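Teaching a robot by holding its hand

April 2020

I have been promised a robot that tidies up since I was small enough to need tidying up after. So when people started telling me the trick had been cracked, that you no longer have to program the things because you just show them, I went and had a proper look. I have come back less excited than I left.

There are two ways of doing the showing, as far as I can make out. In one, a person sits at a set of controls and drives the arm from a distance while everything gets recorded. In the other you leave the arm out of it, pick up the gripper by a handle and do the job yourself with a camera watching the fingers. Tarolov, who sell the first kind, say theirs is better. Dukham, who sell the second, say theirs is. I have tried both and I would describe the first as eating soup with somebody else's spoon, from the next room.

My turn at the remote control version was last August. The job was to put a cup on a saucer. It took me 9 goes to get one that counted, and the one that counted was ugly. I came in too high, dithered, bumped the rim, backed off and had another stab. All of that went into the recording. I asked whether the dithering would be taken out and was told the robot would "learn the intention". I'd like to know how. If you taught a child to pour tea by spilling it first, you would get a child who spills tea.

The hand-held kind is far easier, I'll give it that. You squeeze, the fingers close, you let go, they open. After ten minutes I had stopped thinking about my wrist. But that's part of what bothers me. My wrist turns in ways the arm's won't, and I lean over and shift my feet without noticing. Somebody has to go through afterwards and throw out whatever the arm could never copy. On the Fleva project, which is the one I know best, they kept 471 recordings out of 1,128. The rest went in the bin, and those were people's afternoons.

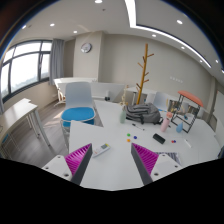 My real quarrel is with the word "task". Putting things away is a hundred small decisions, and most of them are never spoken. Take a white table with a remote control on it, some little coloured balls, a pen, a black case and a backpack lying on its side at the back. Which of those is mess? I'd leave the remote where it is and put the pen in the bag -- my wife would do the opposite. The two magenta-ribbed fingers will record whichever of us is holding them, and nothing of why.

Perić, the outfit that lent me the desk time, reckon the answer is more people and more rooms. Perhaps. I did 59 recordings for them in all and got noticeably sloppier after lunch, so I do wonder what more of me would add.

I'd go again if they asked. The biscuits were decent, and I would like another crack at that cup.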